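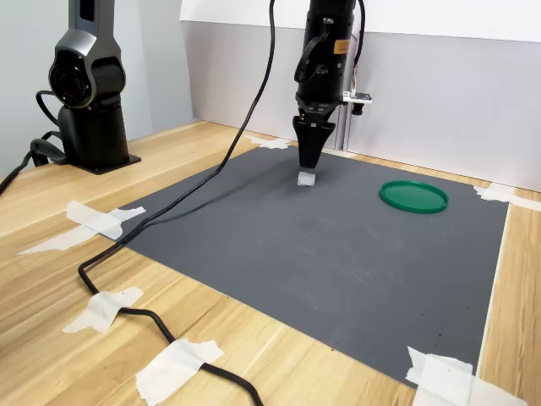
About Skinatska

Hello, and thanks for clicking through to the page most people skip! I'm Uchenna Iyamu and I run Skinatska with Olanrewaju Jibrin. We cut and sell mats for worktables, the dark grey sort you put down before you start on anything small and fiddly, and we do a few bits and pieces to go with them, including little frosted cubes that people keep finding new uses for.

We're in Drindcombe, up the hill behind the old dairy, in one long room with a lot of tables in it. If you've had a parcel from us, one of us packed it, and if the label was wonky that was me.

How it began

I used to mend clocks and small radios at home, on the kitchen table, and I was forever losing screws. They'd roll off the wood, hit the floor tiles and that was them gone until I next moved the fridge. I tried tea towels (too soft, they ruck up), a baking tray (dreadful noise) and a bit of old carpet, which ate the screws instead.

Then Olanrewaju turned up with an offcut of ribbed rubber from his last job. It was ugly and it smelt like a bicycle shop, but I put it on the table and everything stayed where I'd set it down. I cut it in half and gave one piece to my sister, who wanted another for her neighbour, and it rather ran away with us after that. Our first proper batch was 67 mats, all cut by hand on the floor one very cold December with a steel rule and a knife. I still have number four. Number one went to my mum, who keeps plant pots on it.

What we make

The Rellden is our everyday mat and the one most of you will have come for. It's a plain rectangle, dark grey, with a fine rib across it that you feel more than see. We've been asked for red, for cream and once for leopard print, and we did have a go at the cream. It showed every mark within a morning. Grey is kinder to tired eyes as well, and pale things show up beautifully on it, so if you're after a dropped washer or a little white cube you'll spot it straight away.

The Okoro is the smaller one, made for trays and narrow desks. Same rib, same grey, and it rolls up to go in a bag. Teachers seem to love it and so do people who paint figures on trains.

And then the cubes! They're small, pale and slightly see-through, and we only started making them as something to put on the mat when we took it to shows. Everyone picked one up. You can't not. The first tub of 300 went before lunch, mostly into children's pockets, so now we sell them in bags of 40 and they get used for counting, for stacking, for weighing down tracing paper (not very well, I should say, they're light) and as game pieces when the proper ones have gone missing.

Wood underneath

We're table people, really. All of ours are wood, and they've come from school clearances, a closed café and one very patient uncle. I'm fond of a light top with a dark mat on it. You get a nice clear edge, so you know where the work stops and where your mug is allowed to live.

If you're laying a mat on a wooden top for the first time, wipe the wood and let it dry properly, then put the mat down from one side and smooth it across with your forearm. Leave a good strip of bare table on the side you reach from. We only tape ours at the corners and edges and we'd ask you never to glue yours. Glue is murder to get off, and you'll want to lift the mat now and then to sweep out the crumbs. There are always crumbs.

Leads are the other thing people write to us about. They creep. Our answer is plain white masking tape, a short strip over the lead wherever it bends, stuck to the bare wood and not to the mat, where it never holds for long on the ribs. We let the lead wander in a loose curve and tape the curve, and it's far less likely to spring back at you than one pulled tight. Change the tape when it goes grubby. We get through a silly amount of the stuff.
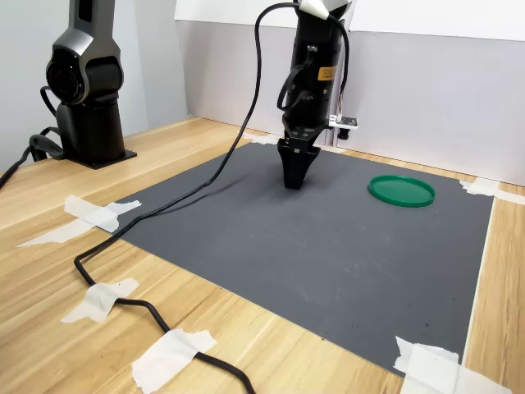 Who does what

I do the cutting, the emails and the shows. Olanrewaju does the buying and the books, and he checks every sheet of rubber before I'm allowed anywhere near it with a knife. He bends a corner back, he sniffs it, he runs a thumbnail along the rib, and if he doesn't like it, back it goes. It drives the suppliers mad. We disagree about the radio and about rounded corners (he's for, I'm against, and the Rellden has square ones, so you can see who was in that day).

We passed 500 mats in a year not long before we put this page together, and I did a small dance between the tables.

Come and see us

You're welcome to visit if you email first, so that one of us can clear a chair. Bring whatever you're working on and try it on a mat before you buy. Offcuts live in the crate by the door and they're free - take a handful, they're great under wobbly table legs. There's a step up at the entrance and we've got a ramp, just shout and we'll bring it out.

Parking is on the lane. Please leave the farm gate clear, the tractor needs all of it.

Page last updated 1 June 2021 by Uchenna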